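Osamthorpe market hall roof to be repaired before winter

10/20/22

The town council of Osamthorpe has agreed to pay for the repair of the flat roof on the old market hall. The decision was taken by 26 votes to two after a long discussion.

The hall was opened in 1911 and is still used by traders from the whole district. In June, rain came through the ceiling above the fish stalls, and a part of the building had to be closed. The traders collected 739 signatures and asked for a quick solution.

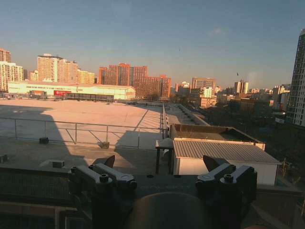
The work was given to the local company Kramer, which will put a new waterproof layer on the roof and change the old drains. The stalls can stay open during this time — only the north entrance will be shut.

"We have waited long enough, and our customers also," said Nadja Moser, who sells cheese in the hall. She hopes that the closed part will be ready for the Christmas trade.

Councillor Ewan Ruawai, who voted against the plan, said he would prefer a full renovation. In his opinion the windows and the heating are in the same bad condition. The council will speak about these points when it prepares the next budget.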